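Jasska disassembly cell

The Jasska cell is a single-arm robot cell for taking apart desktop computers. It was assembled at the Weldu workshop by Zbigniew Mazurek and is used for removing hard drives, memory and small circuit boards from tower machines.

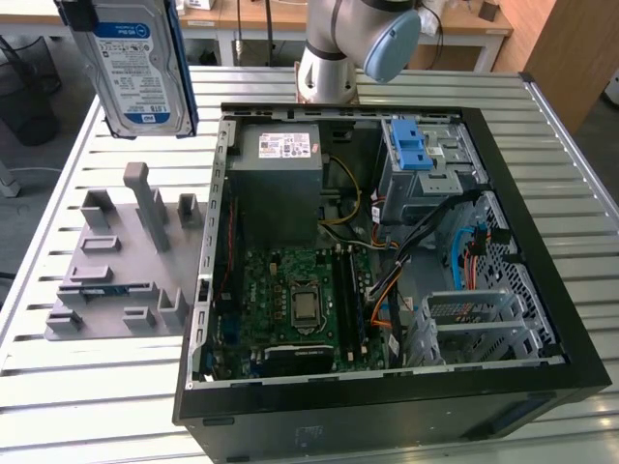 Dorota Piątek disputes the usual account of the cell as a finished installation, and has written that it should be classed as a fixture with an arm attached, given that most of the hours spent on it go into the fixture. The maintenance log bears her out in part: of 436 entries, more concern the parts fixture than the arm and controller together.

Layout

The arm stands at the far side of a slatted metal table. Computers are laid on their side with the cover off, so that parts can be lifted upwards out of the case. A grey parts fixture sits next to the computer. It has brackets, low rectangular pockets and a long slotted holder for narrow modules. The gripper works with black fingers, which can hold a 3.5-inch drive by one end.

A fixed camera views the workspace. It is used for checking the position of the case before a run and for reviewing faults afterwards. The controller software is Skelelix, which stores each type of computer as a separate recipe.

Setting up

Setting up begins with the table. The base bolts of the arm are checked with a torque wrench, and the fixture is pushed against its stops and clamped. The operator then jogs the arm by hand to three reference points on the fixture. If any point is out, the fixture is loosened and seated again. Correcting the error in software is possible but is discouraged in the workshop notes, as the offsets were found to pile up from one shift to the next.

The case goes on next. Recipes are taught from one sample machine, with the drive cage and memory slots entered as separate frames. A new recipe takes most of a day to teach. Cables are the main difficulty. They do not lie in the same place in any two machines, and the operator moves them by hand before the run starts. Coolers are also removed by hand, as are any screws holding the drive.

The first run of a new recipe is made at low speed with the operator at the stop button. Grip force is raised in small steps until the drive no longer slips when the arm stops sharply.

Routine care

The finger pads are wiped every day and replaced after 200 hours of work, or sooner if they have gone shiny. The original pads were supplied by Birker. A softer type was tried in December and taken off again when it left marks on drive labels.

The fixture is brushed out at the end of each shift. Dust from old computers collects in the pockets and lifts parts slightly, enough to cause a missed pick later on. The slats of the table are vacuumed at the same time, and loose screws are picked out of the grooves.

The reference points are taken again after any knock, after a change of fingers and at each monthly service. Arm cables are checked for chafing at the same service.

Faults and repairs

The commonest fault is a drive that sticks in its cage. The arm stops on its force limit, which is set to 80 newtons, and waits for the operator. Earlier versions of the recipe retried the pull without stopping, and a bent finger resulted on two occasions.

Drift in the wrist was traced to a worn coupling. Mazurek replaced it and taught all the stored recipes again, and the revised set was put into use on 2023-06-06. Recipes saved before that date are kept in a separate folder and will not load on the present controller.

Brackets on the fixture are replaced one at a time. A spare of each is kept in the drawer under the controller, marked with its position. The tall post is the exception and has to be ordered.

See also

Parts fixture
Force limit
Skelelix recipe format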